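Measuring Reverberation Time in Furnished Rooms

Project report, Building Acoustics II

1. Background

Reverberation time is the time a sound takes to decay by 60 dB after its source stops. In small rooms the value depends mainly on room volume and on how much sound the surfaces absorb. The Sabine equation relates the two, on the assumption that the sound field is diffuse. Living rooms rarely meet that assumption, and the purpose of this project was to see how far the calculated values drift from the measured ones.

Measurements were taken in 18 rooms in Braltby and Bornby during August. One room was later dropped due to traffic noise, which left 17 in the data set.

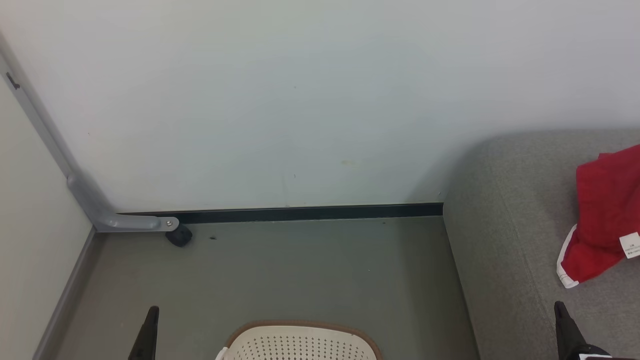 The Sabine calculation needs an absorption coefficient for every surface. Published tables cover painted plaster, glass, carpet and most floor finishes, but they vary between editions, particularly below 250 Hz. A large plain wall is the simplest entry in the spreadsheet, and one like the white wall here, with a narrow black baseboard along its foot, was entered as a single surface. Baseboards were ignored throughout. Corners were not treated separately, although low-frequency energy collects there and the microphone was kept well clear of them.

2. Method

The interrupted noise method was used. Pink noise was played through a Detier loudspeaker until the level was steady, then cut. The decay was recorded with a Sakai sound level meter on a tripod. Each room had 2 source positions, and decays were repeated at every microphone position. In total 1351 decays were kept after screening.

Decays were evaluated over 20 dB and extrapolated to 60 dB. Background noise was too high for a 30 dB range in most rooms -- refrigerators were the usual source. 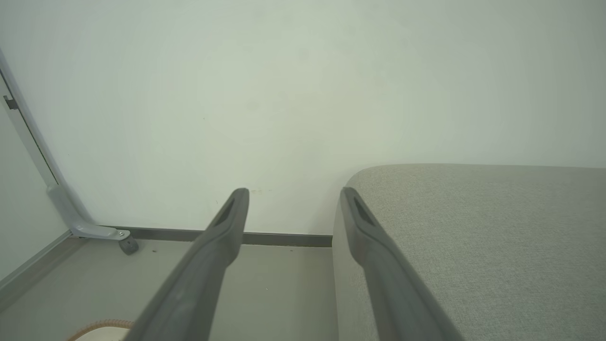 Figure 2. Light gray upholstery, entered as a separate absorbing surface.

3. Results

Calculated values were too long at 1 kHz and above in nearly every room. The error was smallest in bare rooms and grew with the amount of soft furniture. At 125 Hz the pattern reversed in the smaller rooms, where single modes dominated the decay and the curves were visibly bent.

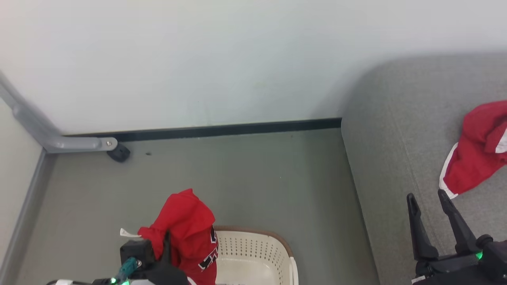 Replacing the Sabine equation with the Eyring equation reduced the high-frequency error but did not remove it. The remaining difference is attributed to scattering and to the exposed sides of furniture, which the plan-area method leaves out. Adding side areas for sofas and beds brought most rooms closer to the measured values at 2 kHz.

4. Limitations

Temperature and humidity were noted only at the start of each session. The Bornby rooms were all measured on a Sunday, when background levels were lower, so the two towns should not be compared directly. Curtains were left as found -- their fullness was estimated by eye, and this is probably the weakest input to the calculation.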